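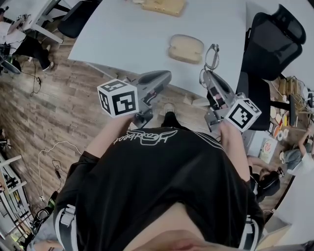

Pre-session safety and inspection checklist, hand-held grippers
Woromcombe workroom
Filled in by: Kanokwan Khunthong
Date: May 4, 2023
Units on trial: Coto pair, Plevier pair
Harness: Bucur, white straps

Key: OK, FIX (use it but sort it out), STOP (don't use it). I've written a lot more in the comments than the form has room for, sorry, but we're deciding which pair to keep at the end of the month and I'd like my grumbles on paper while I still remember them.

SECTION A: THE ROOM

A1. Floor clear where the operator will walk and turn
FIX
My pet hate. Cables on floorboards vanish the moment you've got both hands full, and you can't look down much without swinging the head camera off the job. I walked the whole loop I'd be using, with my hands out in front as if I were holding the grippers, and found two spots where I'd have hooked a toe. Both cables got pushed back against the wall side. What I'd really love is proper cable cover, the rubber sort with the sloped edges. Please can we order some?

A2. Chairs tucked in or out of the way
OK
Watch the castered ones. You back into them and they roll just far enough to get you again on the next step.

A3. Bags, jackets, lunch etc. off the floor
FIX
Mine included. There's a hook behind the door, let's all use it.

A4. Loose paper picked up
OK after a tidy
A sheet of paper on smooth boards is as good as a banana skin. I never used to check for it and now I do.

A5. Other people in the room know a session is starting
OK
Say it out loud, don't assume. People sitting on the floor sorting objects are below where your eyes go, and with your elbows out you take up a good deal more room than you think. I call "arms up" when I start and "arms down" when I stop. Feels silly for the first day and then you don't notice it.

A6. Lighting even across the table, no glare patches
OK
More of a tracking question than a safety one, but if the cubes drop out you end up bending and twisting to get them back in view and that's how I hurt my neck in January. So it stays in.

SECTION B: THE OPERATOR

B1. Closed shoes, laces tied
OK
No thongs. I know it's warm in there.

B2. Hair tied back, lanyards and dangly things off
OK
Bracelets too! The Coto has an opening at the side near the linkage and a thin chain would go straight in.

B3. Harness fitted and adjusted to the person wearing it
FIX
The Bucur is comfy once it's right, but it's been set for somebody much taller and the buckles slip a bit on the left side. I had to retighten it 2 times in one session. It also drags your shirt about if you reach up high, so wear something longer than you'd think, or tuck it in. Check that both buckles click. One of them will sit there looking shut when it isn't.

B4. Harness can be taken off quickly, one-handed
OK
Tried it with each hand. Right hand is easy. Left hand took a bit of fumbling, and I'd like everyone to have a practice go at it before their first session.

B5. Operator has had a break since last session
OK
Your forearms will tell you. With the Plevier mine start complaining well before the timer goes off. With the Coto it's more the base of the thumb.

SECTION C: THE GRIPPERS

C1. Body free of cracks, screws all present
Coto: OK
Plevier: FIX
Left Plevier has a screw working loose under the handle. I've nipped it up and put a dab of paint across the head so we can see if it moves. The Coto pair were both fine, nothing to report, which hasn't always been the case (you'll remember the one that came out of the box rattling).

C2. Fingers seated, tips undamaged, no sharp edges
Coto: OK
Plevier: OK
Ran a fingertip and then a bit of stocking along every edge. The stocking is a trick from my mum, who used it on furniture. If it snags, sand it. The Plevier fingers are stiffer and pick up thin wire things beautifully, flat on the table, no chasing. The Coto fingers bend around a shape more, so they're better on foam and anything rounded, but they skate right over wire unless you come in at a steep angle. If I had to choose on fingers only I'd go Plevier. Ask me again after a day of soft things.

C3. Trigger returns fully by itself
Coto: FIX
Plevier: OK
The right Coto, number 1781, hesitates near the end of its travel. It does get there. I opened and closed it 300 times on the bench, with the radio on, and counted the sticky ones: 4. Doesn't sound like much but each one is a moment where you think you've let go of the object and you haven't, and you pull your hand away and something comes flying with it. Fine for foam. I wouldn't use it on plates.

C4. Pinch points covered or marked
Coto: FIX
Plevier: OK
See my note about bracelets. The Plevier is closed in all the way round and I can't find anywhere on it to nip myself, and I did try! The Coto needs a bit of coloured tape at the very least so that new people see where not to put their little finger.

C5. Weight and balance acceptable for a full session
Coto: OK
Plevier: FIX
The Plevier is front-heavy. You don't feel it for the first while, and then you notice your wrists have dropped and you're holding everything from the shoulder. I asked for a strap or some sort of rest for the heel of the hand and haven't heard back. The Coto sits in the hand like a big stapler and I could hold it all afternoon.

C6. Marker cubes tight, faces clean, corners not lifting
Coto: OK
Plevier: OK
Give each cube a gentle twist. If it moves at all, STOP, don't talk yourself into it. A cube that has shifted gives you a whole session of rubbish and you won't find out till afterwards. Wipe with a dry cloth only. (I used glass cleaner on one once and the black went streaky. Never again.)
Also, cubes stick out. They catch on mesh chair backs, on sleeves, on each other if you cross your hands. Practise the crossing movement slowly before you do it at speed.

C7. Any leads on the grippers secured along the arm
Not needed today for either pair.

SECTION D: TABLE AND OBJECTS

D1. Table doesn't wobble
OK
Leant on each corner. Solid.

D2. Objects checked for sharp bits
FIX
Wire ends! Anything made of bent wire gets a close look at where the ends finish. One of ours had a burr on it and I've filed it back. Put it down flat and away from the edge, otherwise you nudge it off with the tip of the gripper and then you're groping for it by your feet with a harness on.

D3. Breakables kept apart from the rest
FIX
Small plates are mixed in with everything else on the low table. Could we have a tub just for those? And please bring them over only when the task calls for them.

D4. Foam pads dry, no chunks missing
OK
They shed a bit. Crumbs get into the Coto linkage, and I half suspect that's what's behind the stickiness in C3, though I haven't opened it up to look.

D5. Reach distance sensible for the person
OK
I'm not tall, so anything placed at the far side of the table has me leaning my hips on the edge. I can do it but I can't do it over and over. Taller people will laugh at this one and that's fine, but please set the far objects for whoever's actually working.

SECTION E: WHEN YOU FINISH

E1. Grippers back on their stand, fingers closed
OK
Don't lay them down on the cube. I've caught three of us doing it and one of the three was me.

E2. Harness hung up, straps let out
OK

E3. Anything odd written down before you leave
You're reading it!

WHERE I'VE LANDED SO FAR

Plevier for small, thin and fiddly. Coto for soft and for long sessions. On safety alone the Plevier is ahead, with nothing to pinch you and a trigger I trust, but I'm not signing off a full session with it until there's some support for the wrist. Half sessions are fine by me. Left Plevier screw to be looked at each morning.

Right Coto 1781 is tagged yellow and on the top shelf. Foam work only until the trigger's been opened up and cleaned. Left Coto is good to go.

Still to do: tape on the Coto, cable cover, tub for plates, Bucur left buckle. I'll bring the tape in myself, I've got a fluoro roll at home left over from my bike.

K. Khunthong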